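Sweeping Up: The Questions I Keep Getting
Updated 2020-07-28

I write the Tramedlow newsletter from a home office with shiny beige tile, so floors come up a lot in my inbox. Most of these have been sitting there since April.

Why sweep at all when you own a vacuum?
Because I can have the dustpan out and back on its hook before I've found a free outlet! For a candy wrapper or a few crumbs, dragging the vacuum down the hall feels silly. I save it for the rug.

Long handle or short handle?
Long, every time. My knees have voted. I kept a short Hemmin set for 2 years and mostly used it as a reason to put off sweeping. A long-handled pan lets you stay standing all the way to the trash, and I tip out more often because of it.

Don't light tiles show everything?
They do, and I like that (my sister thinks I'm nuts). Under a ceiling light you can spot a crumb from the doorway. Grout lines are the annoying part — sweep along them first, then across.

Mesh trash bin: liner or no liner?
Liner, please. Wrappers are fine without one, but pencil shavings go right through the mesh and you'll be sweeping the same stuff twice.

How do I empty the pan without missing the bin?
Bring the bin to the mess. Get the straight edge of the pan over the opening, then tip slowly. Big crinkly wrappers like to catch on the rim, so give the handle a little shake and wait a second before you pull away.

What about all the cords under my desk?
I go around them with the broom held almost flat, then pick up whatever's left by hand. Someday I'll get them off the floor. I've been saying that for a while — the Gruvura cable tray is still in its box.

Wrapper duty, pink dustpan and all:
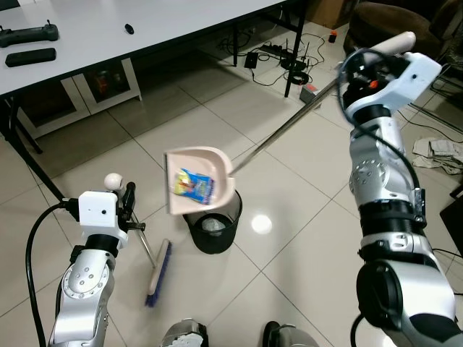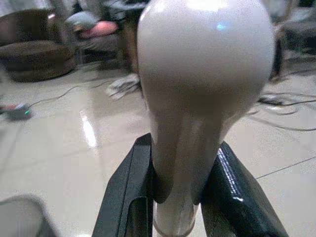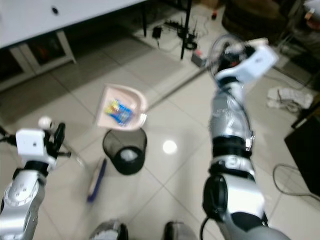 Trasirico wrote in to say I'm wrong about sweeping along the grout first, and that going corner to corner picks up more in one pass. I've tried it since, and I'm still on the fence. It does get the bits by the baseboard, so maybe I'll switch for that side of the room.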